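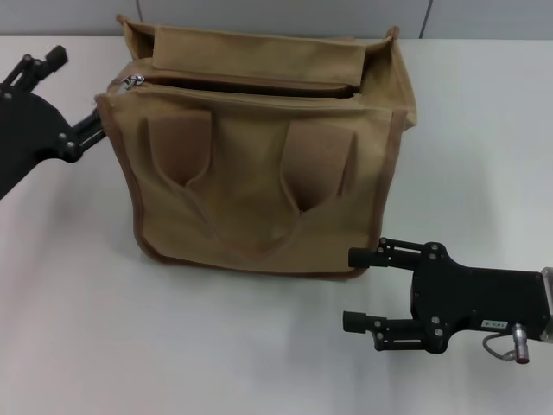 Security deposit and a landlord who wants to repaint everything, can he charge me?

Manuela Cattaneo
posted 2018-12-20

Moving out of a one bedroom in the Bowen building end of the month. Been here 5 years. Management company is Grudmont. Walk-through was yesterday and the guy says whole place needs repainting, walls and ceilings, and it comes out of my deposit. He wrote 405 on the sheet next to "paint" and then 135 next to "cleaning" with no explanation. I didn't smoke, no pets, never hung anything heavier than a calendar. There's some scuffing in the hallway from when the couch came in and the paint is a bit yellow by the stove. Thats it.

Lease says "return in same condition, normal wear excepted." Do I have to pay this? I haven't signed the sheet. Half my stuff is already in bags and boxes so I can't exactly stay and argue for weeks. Need to know before I hand over keys.

Godfrey Lyimo

Don't sign it. Or if you have to sign, write "received, do not agree" next to your name.

Paint wears out. In a lot of places the landlord can't bill you for a repaint after you've been there a few years, the paint has used up its life anyway. Depends on your state so look up your state's attorney general page, most have a tenant handout. Search "normal wear and tear" plus the state name. Yellowing near a stove is pretty standard wear, scuffs too unless it's a gouge.

What I'd do before keys go back:

Take pictures of every room, empty, daylight if possible. Ceilings too, people forget ceilings. 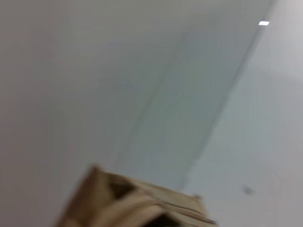 Get the corners, inside the closets, behind the doors. Then a slow video, say the date out loud at the start. Email it all to yourself the same night so there's a time stamp on it.

Find your move-in checklist if you ever filled one out. If the walls were already marked up when you got there and it's on the sheet, you're in great shape.

Send Grudmont a short letter, real mail, certified. Forwarding address, date you gave up the keys, and ask for an itemized list with receipts for anything they keep. In many states if they miss the deadline they lose the right to keep any of it. The cleaning one is different, they can charge for that if you leave it dirty, so do the oven and the fridge and keep the reciept if you pay somebody.

Small claims is cheap if it comes to that. Bring the lease.

sonmont_renter

they did this to me too. different building same company. I had 3,000 down and they tried to keep most of it for "paint and blinds". sent one letter, got the check back three weeks later minus the blinds. they were my fault so whatever. just send the letter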